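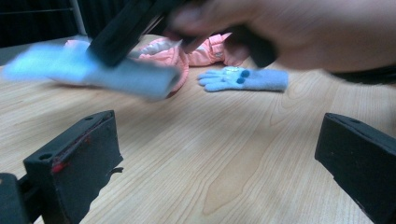

Winter Clothing Exchange Returns to Zolldale

The Zolldale Family Services Office will hold its winter clothing exchange again this season, beginning in November at the Lyons Street Annex. Families living in Zolldale or Prurnport may take part at no cost and do not need to register in advance.

Residents are invited to bring clean children's outerwear in usable condition, including coats, snow pants, hats and mittens. Items should be fastened or tied in pairs where possible, and any name labels should be removed. Each household may select up to 15 items per visit. A household does not have to bring anything in order to receive clothing.

Last winter the exchange passed on more than 2,000 articles of clothing. Infant sizes were in good supply, but sizes 7 and up ran short before the end of the season – donations in that range are especially welcome.

The annex will be open for the exchange from 2 p.m. until 7 p.m. on posted dates. Parking is available behind the building, and the ramp entrance is on the north side. Adult coats and footwear cannot be accepted this year owing to limited storage.

Questions about donations may be directed to Ilse Wendt at the front desk. Groups wishing to deliver larger quantities should arrange a time with Clyde Mahmoud before coming to the annex.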